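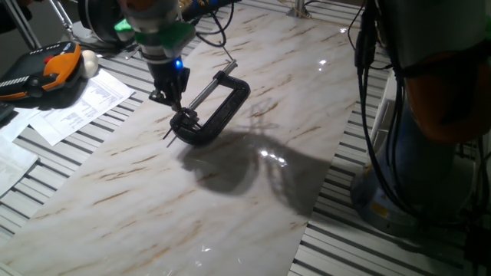 4. Clamping the board to a slotted table

4.1 Before you start

These steps cover fixing a polished marble-pattern board to a table with parallel slots, using C-clamps with a cast frame and a threaded screw rod. For tables with a plain top, go to section 5.

You will need:
- two C-clamps of the same size
- four protective pads (Udlow soft pads or similar)
- a dry, lint-free cloth
- a straight edge at least 640 mm long

Caution: A cast clamp is heavy enough to chip a polished edge. Do not set it down on the board without a pad beneath it.

4.2 Preparing the surfaces

1. Wipe the slotted strips of the table along their length. Grit left on the ribs will mark the underside of the board.
2. Wipe the face of the board. On a glossy finish, look along the surface towards a lamp; smears show up beside the bright spot.
3. Move papers, pens and other small items clear of the board and the clamping points.
4. Lay the board in position. It may run square to the slots or at an angle to them, provided that both ends are supported.
5. Check with the straight edge that the board does not rock. If it does, lift it and clean again.

Note: Cloths treated with Flurine polish must not be used at the clamping points. The pads will creep.

4.3 Fitting the clamps

6. Turn the screw rod anticlockwise until the mouth of the clamp is wider than board, table edge and two pads together.
7. Place one pad on the board, at least 20 mm in from the edge, and hold the second against the underside of the table.
8. Bring the clamp in from the side with the mouth facing the board. Keep it raised until the frame is past the edge, then lower it onto the pad.
9. Turn the rod clockwise by hand until both pads are held. Do not tighten further yet.
10. Repeat steps 6 to 9 at the opposite end.
11. Tighten each clamp by a quarter turn, then go back to the first and repeat. Hand pressure is enough.

Caution: Never use a bar or pipe on the screw. Boards in the Sultlow 555 range may crack across the veining if overtightened.

4.4 Checking and removal

12. Push the board sideways at each corner. If it moves, release both clamps and start again from step 6.
13. To remove, support the frame with one hand while unscrewing with the other – the clamp drops as soon as the pads are free.
14. Store clamps with the screw wound in. Check the pads after some 200 fittings and replace any that have hardened.

Comments (3)

Iida Heinonen
Step 11 should say which end to begin with. I start at the end nearest the wall and have had no trouble.

Ahonen
Can the pads be bought separately? Mine came in a set with clamps I don't need.

mk_bench
Wiped the slots crosswise the first time and pushed all the dust into them. Lengthwise works much better.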